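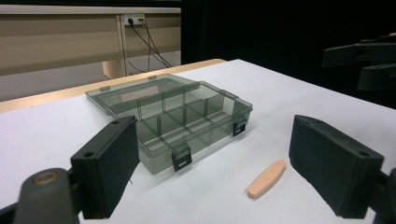

Our project asked whether a machine can do the small tidying jobs that fill up a day at home or in a shop. We picked sorting loose items into a parts organizer, a job most children can do. The organizer is smoky see-through plastic with a hinged lid and two black latches, and the item is a light wooden piece left on the tabletop beside it. Picking up something that thin from a flat surface is harder than it sounds.

Method

Mizanur Bandara and Hedvig Torvik recorded people doing the job with hand-held grippers in February. Ese Afolabi trained the model on those recordings, and Léonie Caron kept the log. We used 194 recordings in all.

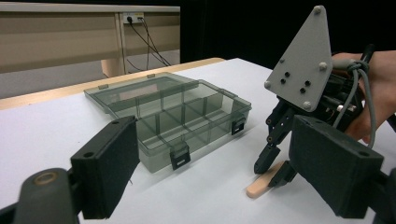
After training we ran 38 trials on the arm in the Voltness lab. A trial counted as a success if the piece ended up in any compartment within 30 seconds. We did not ask for a particular compartment, which made the job easier than real sorting.

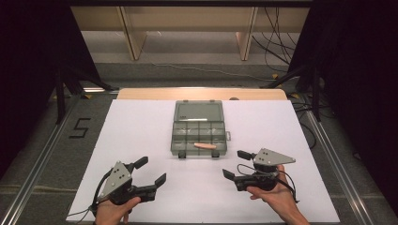 Figure 3. The organizer between two hand-held grippers, with a small peach-colored piece in the front row.

Results

The arm finished nine trials. Most failures came at the pickup, when the fingers closed above the piece or pushed it along the table. A few came at the dividers, where one end caught on a wall. Moving the organizer to a new angle made things worse, and we had too few recordings with it turned. 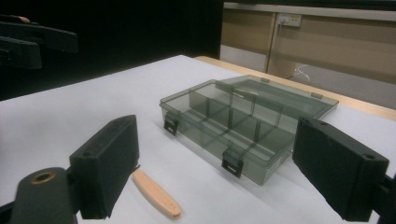
What we would change

Halvard Lindholm, our adviser, suggested softer fingertips and more recordings at odd angles. We would also add closing the lid, which we left out for lack of time. On our numbers, a shop could not leave this job to the arm yet.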